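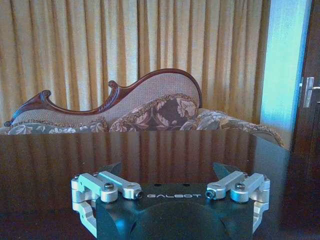 Les robots savent-ils faire le ménage ?

Une machine qui range le salon : l'idée est ancienne. En 1851, des visiteurs venaient déjà admirer des machines à Londres, lors d'une grande exposition. Aujourd'hui, des robots soudent des carrosseries et déplacent des cartons. Pour le ménage, la réponse est plus courte : un peu, et lentement.

Ce qu'est une tâche ménagère

Prenons « remettre un coussin en place ». Pour une machine, cette tâche se découpe en plusieurs opérations : repérer le coussin, calculer sa distance, approcher la pince, serrer, soulever, déplacer, lâcher. Si une seule opération échoue, il faut recommencer.

Voir

Une table très brillante reflète ce qui se trouve derrière elle. Un enfant sait que le canapé n'est pas dans la table. Un programme doit l'apprendre. Un coussin à fleurs posé sur un tissu à motifs pose un autre problème — où finit l'un, où commence l'autre ?

Saisir

Beaucoup de robots n'ont pas de main. Ils ont une pince à deux doigts, placés l'un en face de l'autre, que des barres articulées font bouger. Cette pince convient bien aux objets rigides. Le tissu, lui, se plie et change de forme dès qu'on le touche. Les franges peuvent se coincer. Une main humaine possède cinq doigts et une peau qui sent la pression.

Doser la force

Trop peu de force : l'objet glisse. Trop de force : il s'écrase. Une éponge et un verre ne se serrent pas de la même façon.

Un essai

L'atelier Privden a fait essayer à son robot Munshi le rangement d'un coussin. Sur 50 essais, 23 ont réussi. Un essai était arrêté au bout de 30 secondes. La plupart des échecs venaient de la prise : la pince se fermait à côté du coussin, ou n'attrapait qu'un pli.

Et dans un magasin ?

Mettre des boîtes identiques en rayon est plus facile. Les boîtes sont rigides et l'étagère ne bouge pas. Les fruits en vrac restent difficiles.

Mots à retenir

Pince : outil placé au bout du bras d'un robot, qui sert à saisir.
Capteur : appareil qui mesure quelque chose, par exemple une distance ou une force.
Articulation : partie qui permet à deux pièces de tourner l'une par rapport à l'autre.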